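Hat Care at Ridow: Frequently Asked Questions

We clean and reshape hats for a living, so you might expect this page to tell you to send us everything. Most hats don't need us. Quite a few don't need anything beyond a damp cloth and some patience, and much of what is sold to hat owners does very little that we can measure. These are the questions that come in most often at the counter and by email.

Can I put a baseball cap in the dishwasher?

You can, in the sense that the door will close. We don't recommend it. The story is that the top rack is gentler than a washing machine, and maybe it is, but dishwasher detergent often contains bleaching agents and the drying cycle is hard on glue. Shoshana Okafor at our front desk keeps a drawer of bills that went wavy this way.

What about those plastic cap cages?

They hold the crown in shape while it's wet. A small bowl does the same job while the cap dries. If you already own a cage, fine. We wouldn't buy one.

So how should I wash a cap at home?

Read the care label first. On most caps it's stitched in near the sweatband. If it says spot clean only, believe it, at least on the first try. Otherwise fill a sink with cool water, add a little mild laundry soap, and test a hidden spot for color. Work the sweatband with a soft toothbrush, because that's where the sweat and the sunscreen are. Rinse until the water runs clear, then rinse again.

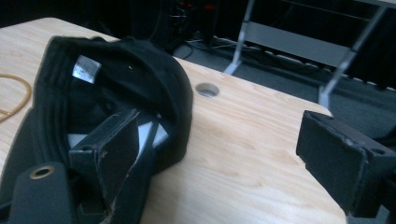 Drying is where people get impatient. Press the water out with a towel, don't wring, and let the cap sit in moving air away from the heater. Overnight is often not enough for the band. A cap that feels dry on the crown can still be damp underneath, and that is how you get the smell that sends people shopping for sprays.

Do the sprays work?

Some cover the smell for an afternoon. Customers bring in Tatier more than any other, and we've tried it on our own hats. It smells nice. The hats smelled of it, and then they smelled the way they had before. Washing the band worked better and cost less.

Is a cardboard bill ruined once it gets wet?

Usually. Older caps often have cardboard in the bill, and newer ones mostly have plastic. Flick it with a fingernail: cardboard tends to give a dull, hollow sound. If you're still not sure, keep it out of the sink and clean around it.

Can you get the white salt lines out of a black cap?

Often, yes, and so can you. Plain water and a cloth will lift a lot of it. What we can't do is bring back color that the sun has taken. Dyes for faded caps exist, and Yichen Zhong, who runs our wet room, has tested several. They got onto the stitching, the logo and his hands. We don't offer the service.

My wool felt hat got rained on. Should I steam it?

Let it dry first, with the sweatband turned down and the hat resting on it. Steam is for shaping. Used on a soaked hat by somebody in a hurry, it mostly makes the brim droop. If the crown has shrunk, bring it in and we'll tell you whether a block will help. Sometimes it won't.

Are "antimicrobial" hat liners worth it?

We haven't seen a reason to think so. A liner you take out and wash keeps the hat cleaner, but a plain cotton one does that too. Ask the seller what was tested, and for how many washes. Marites Tolentino wrote to three of them last December on our behalf and is still waiting.

How much do you charge?

A cap is $9 to clean. Felt hats are quoted after we've looked at them, and if we think the work would cost more than the hat is worth to you, we'll say so before we start. Repairs over $80 need your written okay.

Do you guarantee stain removal?

No, and I'd be wary of anyone who does. Ink, hair dye and old grease are a gamble every time. We'll tell you what we expect, and we'll stop if the fabric starts to suffer.

Can I mail a hat to you?

Yes. Use a box – not a padded envelope, please – and stuff the crown with plain paper. Newsprint can rub off on light colors. Put your name and phone number inside the box and send it to Ridow, PO Box 2551. Haiyan Qin opens the mail and will call you with a quote.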